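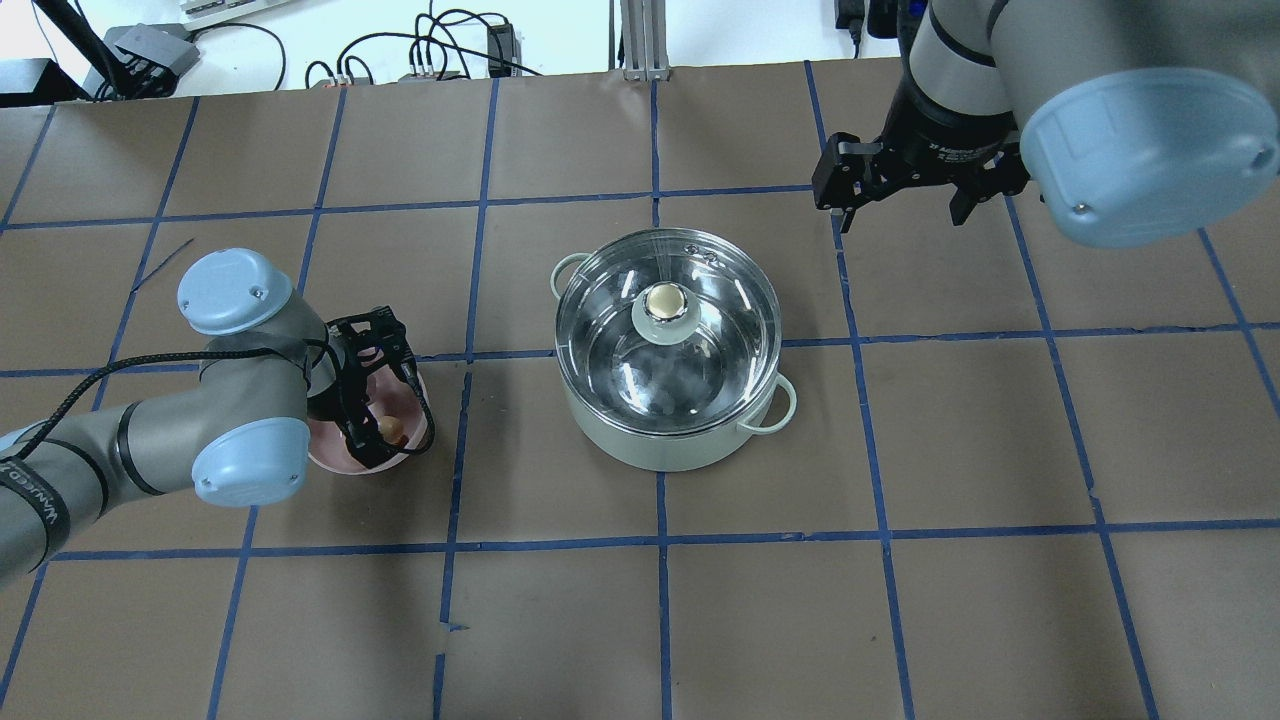

Notebook, November, started 4 p.m.
Nidard bench – equipment plan for the next ordering round

Purchasing wants one list per bench this time, with a total at the bottom and no "to be decided" lines. We have 3,000 dollars for the bench and it has to cover everything up to the next round, tape and cable ties included. I have put off writing this for too long, so I am doing it in the notebook first and will copy the clean part into the form. The starting point is what the two arms have on them now. The left one carries the multi-fingered hand and the right one the two-finger parallel gripper, and almost every item I want to buy comes from that difference. The hand goes down into the pink bowl for the small round piece, and its thin cable hangs in a loop over the rim while it works. The parallel gripper has nothing like that hanging under it. So cable management for the hand goes first, before anything with a bigger price.

Cable management

What I want is a flexible guide that brings the thin cable back up the wrist and keeps it above the fingers. Ornby sells a clip-on type that fits round sections, and Asanka used the same one on the old bench. She says the clips hold well but the liner wears, so order spare liners in the same package. The braided cable on the left arm can stay as it is for now. I would like it strapped closer at the elbow, but we have straps in the drawer and that is a job for an afternoon, no purchase needed.

The cables behind the table are a separate matter. They are in a tangle again and the small power adapter is somewhere in the middle of it. A covered tray screwed along the back edge would do. Two questions before I order: does the tray clear the upright extrusion, and can we still reach the connector block without taking the cover off. Measure both. I don't want to order a tray and then cut it up the way we did with the last one.

Spare gripper or spare fingers

This is the main decision and it takes up the most money. Jolusitz quoted 904 dollars for a complete spare parallel gripper, shipping included. Fingers alone are much less and can be swapped at the bench with a hex key.

For the complete spare: if the one on the right arm fails we are back running the same day. No waiting for a repair slot. Also we could lend it to the other bench when they are stuck, and they would owe us for once.

Against: it is close to a third of the budget for a part that may sit in its box until summer. In all the time I have worked on this bench we have not lost a gripper body. We have worn out finger pads, bent one finger, and stripped the screws that hold the fingers on. All of that is covered by a set of fingers and a bag of screws.

Asanka Saha thinks we should buy the complete spare anyway. Her point is the lead time. Jolusitz builds to order and the last delivery came well after the date on the confirmation. If the body does go in the middle of the Nidard runs, we lose weeks of two-arm work, and there is no other bench with the same mounting plate that we can borrow from. I agree with that more than I did this morning. Leaving it on the list as item one, with the note "cut last."

Fingers: 2 sets regardless. They go on the same order so we pay shipping once.
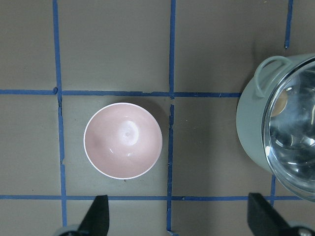
Wrist camera view over the taped grid. Bowl left, pot with glass lid right, fingers open.

Wrist cameras

I was going to ask for a better wrist camera and have now talked myself out of it. At this height the view takes in the bowl whole, part of the pot and both fingertips, and for placing the bowl in a cell it is enough. A higher resolution would show me more of the same. Where it does get difficult is the lid. The glass reflects the room, with silver and white patches over most of it, and a sharper camera will only give sharper reflections. The bowl has the same trouble on a smaller scale, a bright highlight on the inside, but the white rim stands out clearly against the table so we can work from that.

So the money goes into lighting. Options as I see them:

Diffuser panels under the existing ceiling lights. Cheapest, and we could hang them ourselves. Facilities will want to look at the fixings first, and I need to ask how long that takes before counting on it.

Two side lamps on stands, bounced off white board. More control, but the stands take up floor on both sides and the left arm needs that side free when it parks.

Polarizing film on the wrist camera only. Costs next to nothing. I have no idea how it behaves as the wrist rotates. Order one sheet and try it.

Put down diffusers and one sheet of film. Leave lamps out of this round. If the diffusers don't get permission, the lamps can come in as a swap at a similar price, and I have asked purchasing whether a swap needs a new form. No reply yet.

Table surface

The tape grid is fine for the work we are doing but it costs more time than I like to admit. The strips get joined and patched, the edges go wavy, and next to where the bowl sits in the wrist view the long strip is broken and has been gone over. When someone re-tapes a line the cell changes size a little, and then the positions written down from the week before don't match. We have been putting up with it by recording offsets by hand.

Amarasinghe, the print shop we used for the poster boards, can print a grid on a matte mat to our drawing. I asked for a price for one mat the size of the table and a price for a pair. The pair is better value and I would keep the second one flat in the store. Requirements to send them:

Matte, no sheen at all under the ceiling lights.
Line color close to the tape we use now, so that the old recordings and the new ones look alike.
No logo, no border, no ruler marks along the side.
Bottom side that grips without adhesive.

The quote is due before the form has to go in. If it comes late, use last year's price for the poster boards as the placeholder and write "estimate" next to it. Until the mat is here we need more tape. Add 5 rolls of the blue painter's tape. Same width as now, please – whoever places the order, check the width against the roll on the shelf and not against the old order, which was wrong.

Test objects

Small line, but it should be on paper. We have been working with one pot and lid. If the lid breaks, the pot task stops. I want a second pot of the same model with its glass lid, bought now while the shop still has that green. Handles matter as much as color. The loops on the sides are what we have been planning the two-arm lift around, and a pot with flat tab handles would mean planning the grasp again from the start.

Also a second bowl, and one bowl in a dark color with no gloss, for comparison. The small round pieces we can get turned in the workshop for nothing.

Not buying this round

A third arm. It came up again at the bench meeting and I am writing it down so that it is clear it was considered. There is no room for the base and no free port on the controller.

A second multi-fingered hand. Well over the full 3,000 by itself. If we want it, it has to go into the yearly request with a proper case behind it, and the case would have to show tasks the parallel gripper can't do. Asanka has offered to keep a list of those as they come up. Start with the small piece in the bowl, then thin lids, then anything with a knob like the one on the pot.

New table. Ours is solid and it is the right height. It only needs the mat.

Order of cutting, if the total comes out too high

First the second mat, then the dark bowl, then the cable tray (we can tidy by hand and live with it). Then the diffusers, though I would argue about that one. The complete spare gripper goes last, as agreed. Spare fingers, cable guide and tape are not to be cut.

To do

Measure back edge for the tray, both clearances.
Ask Jolusitz for the delivery date in writing and whether the quote holds until the end of the month.
Ask facilities about hanging the diffusers.
Send grid drawing to Amarasinghe. Asanka has the current file, mine is out of date.
Check which cable guide size from Ornby fits the left wrist with the strap on.
Get the pot price.

Stopped at 5:40 p.m. Total not filled in yet, waiting on the mat price and the pot.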